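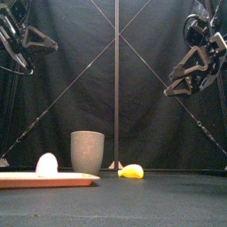
Water hardness and kettle scale, which descaler

ridgeline37
Posted 27/03/2021
Moved house in November and the kettle now scales up inside a fortnight. Test strip puts the water at the hard end of the chart. I have been using Fladier powder, one sachet to a full kettle, left for 13 minutes as per the packet. It clears the walls but leaves a grey ring around the element plate. Is the dose too low or the time too short?

bore_water
Time. The plate scale is denser and the acid near it gets used up first. Empty it, refill with a fresh dose and leave it for 37 minutes. Don't boil it.

ridgeline37
Colour of the ring doesn't change after the first dose, if that matters.

tannin
Disagree on not boiling. Citric acid is slow when cold. Bring it to the boil, switch off, then leave it. Fladier is mostly citric going by the label on mine.

bore_water
Hot citric in very hard water can drop out as calcium citrate, and that is harder to shift than what you started with. Warm is fine. Boiling is asking for a grey ring.

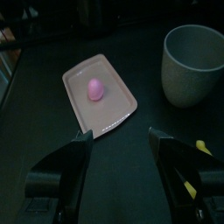
tannin
I've run mine hot for years in a 700 mL Bomov and never had a deposit. Your water may be worse than mine. How strong are you mixing it?

bore_water
3 level teaspoons to the litre, warm tap water.

ridgeline37
I had been boiling it, so that might explain the ring. Would vinegar take it off?

tannin
Eventually. The smell hangs around for several boils. Parry sell a sulfamic acid descaler that doesn't form the citrate. Check your kettle's manual first, and rinse twice.

saltbush_2
Fit a filter jug and stop treating the symptom. I use a Nutberg and descale far less often.

bore_water
Cartridge cost adds up on hard water. Acid is cheaper.

ridgeline37
Second dose, warm, full 37 minutes. Ring is lighter but still there. Will try the Parry next.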